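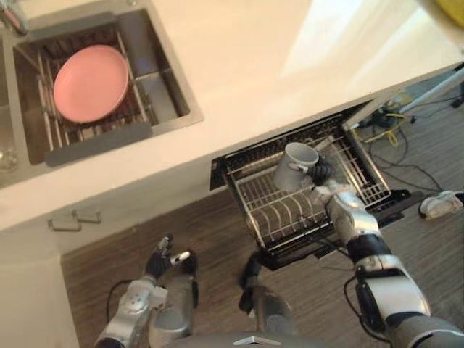 Fregadero, encimera blanca y cajón de la vajilla abierto: el rincón de la cocina donde empieza y acaba casi todo.

En casa de nuestra entrevistada se friega después de comer y se charla mientras tanto, de modo que la conversación, que iba a durar un café, se alargó hasta bien entrada la tarde. Ella trabajó muchos años organizando cocinas ajenas para el estudio Plotura y ahora, ya por su cuenta, escribe un boletín doméstico que se llama Joment y que reciben 302 suscriptores, «todos encantadores, aunque alguno me riña por las cucharas de madera».

Le pregunto por la vajilla, que es lo suyo, y se le ilumina la cara. «Yo tengo muy poca, ¿sabes? Un plato rosa que me gusta mucho, unas tazas, lo de diario. Cuando me mudé desde la calle Du Plessis llevaba 253 piezas, que las apunté una por una en un cuaderno para el seguro — fíjate qué paciencia — y al abrir las cajas me di cuenta de que había juegos enteros que ni recordaba. Me quedé con 50 y el resto lo fui repartiendo entre primas y vecinas durante todo el mes de enero».

La encimera la quiso blanca desde el principio, y eso que se lo desaconsejaron. «Que si se mancha, que si se ve todo. ¡Pues claro que se ve todo! A mí me gusta verlo, así paso la bayeta. Y con la luz que entra aquí es una alegría, hasta fregando». Sobre el fregadero usa una rejilla metálica de varillas, de las que se apoyan en la propia cubeta, y allí deja lo que va aclarando antes de decidir si lo guarda o lo pasa al cajón.

El cajón, por cierto, merece un párrafo para él solo. Es un lavavajillas extraíble, con el cesto de alambre y sus filas de púas, y ella lo defiende con verdadero cariño. «En Plotura discutíamos mucho por esto. Había quien cargaba primero los vasos y quien empezaba por los platos. Yo pongo las tazas a un lado y dejo las púas libres para los platos, cada uno en su hueco y sin apretujar. Y no lo lleno a reventar nunca, que luego sale media vajilla con el cerco del café».

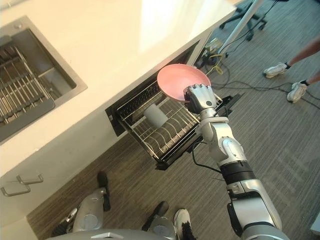

Las tazas, siempre a mano

Con las tazas reconoce que es más caprichosa. Tiene una gris, de cerámica, y también blancas, y no se empeña en que hagan juego. «Antes sufría con eso. Ahora cada cual coge la que le apetece, y ya está. Una taza tiene que caber bien en la mano y tener un asa por donde pasen los dedos, porque hay asas preciosas que no sirven para nada». Las compra en Droden, una tiendecita de menaje que queda a 5 minutos de su casa, y va más por el paseo que por otra cosa.

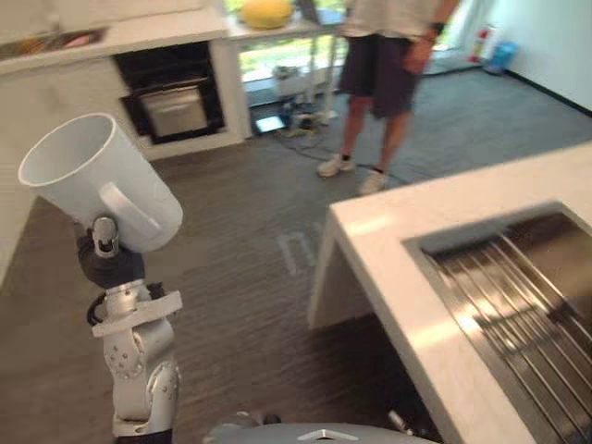
También le costó lo suyo decidir dónde iría cada mueble. Quería el horno a la vista, en el módulo blanco, con su encimera encima para apoyar las fuentes, y la mesa junto a la ventana, cerca del verde de fuera. «Ahí desayuno, ahí escribo el boletín y ahí pelo las judías cuando toca. Me dijeron que pusiera una isla grande en medio y les contesté que yo lo que necesito en medio es suelo, para ir y venir con los platos sin hacer gincana».

Antes de despedirnos le pido un consejo para quien tenga la cocina patas arriba, y se lo piensa un buen rato, con el paño al hombro. «Que empiece por el fregadero. Que lo vacíe y lo deje limpio, y luego ya se verá con los armarios. Y que se ponga la radio, mujer, que en silencio se hace larguísimo».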